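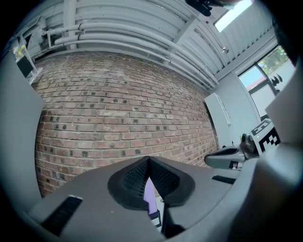 Learning to sing again, badly, in company

By Yamuna Thampi
22 February 2022
4 min read

I joined a choir. I'm putting that first because my sister says I bury things halfway down these posts and she gives up before she gets there, so there you are, Melina (hello!), that's the news, you may go and put the kettle on.

It's a proper choir too, with folders. We meet above the old Palamarchuk bakery, up a staircase that smells of yeast even though the ovens went years ago, and we sing for an hour and a half with a break in the middle for biscuits. I hadn't sung in front of another human being since I was 11, when I was asked very kindly to mouth the words at the harvest concert. I went home and told my mother I'd been given a special part, and she was so pleased that I've never quite forgiven myself.

So it took me a while to go. I walked past the door twice, and the second time I went as far as the post box and pretended to read the collection times. Then a tall woman with a bicycle helmet on asked if I was coming up, and I said yes before I'd thought about it. Her name is Chrysanthi Panagiotou and she is now the person I stand next to, which is lucky for me as she always knows where we are.

There's no audition. Grigoris, who leads us, just asks you to hum along to a few notes on the piano and then points you at a row of chairs. He pointed me at the altos. I'd always assumed I was a soprano, in the way you assume you take a certain size in shoes, and I think half my trouble at school was that I was straining for notes that were never going to be mine. Down among the altos it's all rather comfortable. We hardly ever get the tune, mind you. We get one note for seven bars and then, if we've been good, a different one.
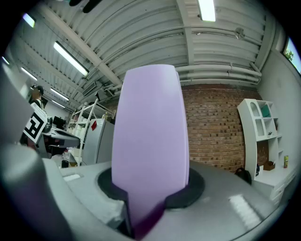
The piece we're learning for May is a lullaby in four parts, and the words are in a language none of us speaks, so Grigoris has written them out for us by ear. My copy is a mess of pencil. I've got little arrows for going up, and a pair of spectacles drawn wherever I have to look at him and not at the page, and one line where I've simply written BREATHE YOU FOOL. Chrysanthi's copy hasn't a mark on it.

I do my practising in the car, mostly on the way to the Zanditz roundabout, where you can get through a whole verse waiting for a gap. Humming is good for the flat, as the walls are thin and the man downstairs works nights. I did try singing in the bath but the echo made me sound so marvellous that it was a shock to go back to rehearsal afterwards, and I've stopped.

What I hadn't expected was how tired and cheerful I'd be afterwards. I come down those stairs starving. I've taken to having cheese on toast at half past nine, standing up at the counter with my coat still on, going over the tricky bit at the bottom of page two where the altos come in on our own. It's only 2 bars and I've got it right once!
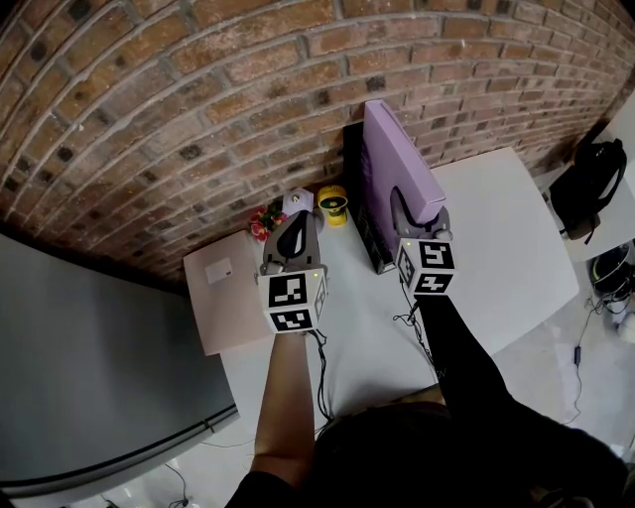

Some practical things, as a couple of you asked after I mentioned it last time. You don't need to read music. About a third of us can't, and the rest are patient about it. You do want a pencil with a rubber on the end, a bottle of water and a cardigan, as the heating upstairs comes on when it feels like it. Sit behind somebody confident if you can. And eat something small beforehand, a banana or a bit of bread, or your stomach will join in during the quiet parts like mine did.

The concert is in the church hall on Sekach Road and you don't have to book. I'll be second row, left-hand side, behind a folder. Melina says she's bringing the children and a flask. I've told her the youngest can only come if he promises not to wave, as I'm bound to wave back.

7 comments
Share this post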